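1/ Notes on sizing a small hot water recirculation loop, from the Caltcombe job. Four-story building, one riser, 45 gallons in the heater. Complaint: long wait at the top-floor taps.

2/ The pump was fine. The return line was undersized and the balancing valve on branch 2 had been left wide open, so most of the flow took the short path back.

3/ Heat loss sets the flow rate. Add up the loss over the whole supply run, pick an allowable temperature drop, divide. Fixture count does not enter into it. I still see loops sized by fixture count.

4/ Our total came to 1,252 BTU per hour with the insulation as drawn. Hae-won Cha walked the riser and found bare pipe at 4 of the elbows. Redo the sum with bare fittings before you trust the drawing.

5/ Tabletops and a paper cup.

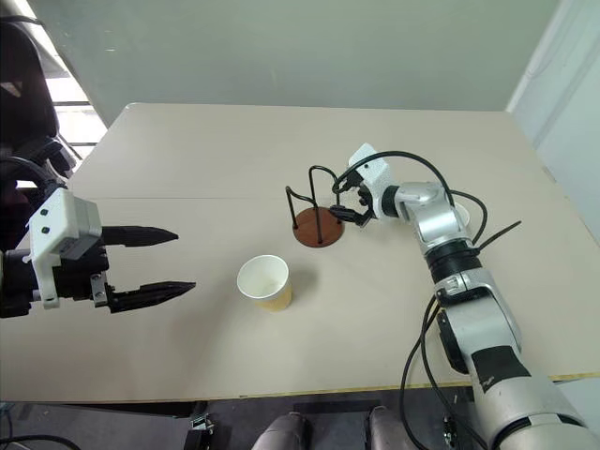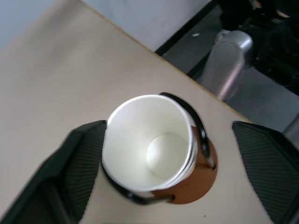
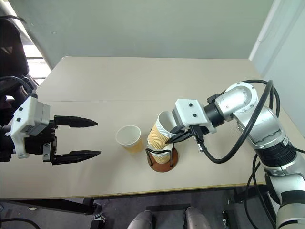 White cup in the second one. Beige table, first and third.

6/ Balancing order: farthest branch first, valve fully open. Work back toward the heater, throttling each branch until the return temperatures match. Then go around again. The first pass always shifts the others.

7/ Check valve on the return, close to the heater. Without one, cold water can back up through the return when a tap opens. People blame the mixing valve for this and replace it for nothing.

8/ Timer or no timer: Sheila Kershaw wants one on the Astden loop to save power. I would leave it running. Long idle periods let the return go lukewarm, and that is a bad temperature range for bacteria.

9/ Branch temperatures after the second pass are still being logged. Will add them to this thread in May.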